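30 January 2022
Dye notebook, back bench
Madder, third go

Same recipe as December, except that I have now bothered to weigh things. December's skeins came out the colour of a sticking plaster and I blamed the water, the wool and the supplier in that order. Then I found the note where I'd written "madder, a good handful". Whose hand, it doesn't say.

Wool: Jorik two-ply, 204 g after scouring. It was sold as 200, so either they're generous or the scour left something behind. Scoured twice. The first bath went grey and smelt of sheep, the second only smelt of sheep.

Mordant
Alum at the usual rate for this wool, dissolved in a jug first, then into the big pan. Up to a bare simmer over an hour, held there, left to cool overnight with the lid on. Nawal Helmy says overnight is superstition and that she lifts hers out as soon as she can touch it. Nawal's reds are better than mine, so I have written this down and ignored it.

Dye bath
Madder: 100 g Ouazzani root, ground, soaked since yesterday in a stocking. The last 50 g of the Flukley powder went in a separate small pan for comparison. Flukley clumps. Sieve it next time, or stop buying it.

Kept the heat down this time. The Padivar thermometer reads high by a bit (checked against the kettle, which I trust more than I trust Padivar), so I aimed low and stood over it. Past a certain point the browns come out of the root and you get brick. I have a jumper's worth of brick if anyone wants it.

Added chalk, a pinch. I am aware of what I said above about handfuls.

What I'm after is an orange that leans red without going rusty. The woven basket is still the nearest thing in the building to the light end of it, and the samples want checking against it by the window, not under the strip light, which makes everything look like soup.
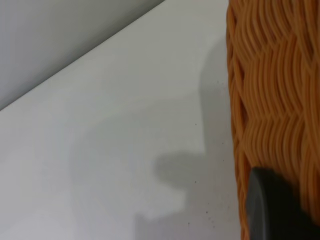
Results so far
Ouazzani skein: proper orange-red when lifted, will dry paler, they always do. One tie was too tight and has left a white band. Call it a design feature if sold.
Flukley skein: salmon. Polite salmon.
Exhaust bath: put a spare bit of Jorik in and forgot it over lunch. Peach, and the most even of the lot, naturally.

To do
Wash test, half of each sample, 500 ml jar, ordinary soap.
Light test: card strip, half covered, south window. Label it this time.
Ask Nawal how much chalk she uses, in grams.
Buy a second stocking.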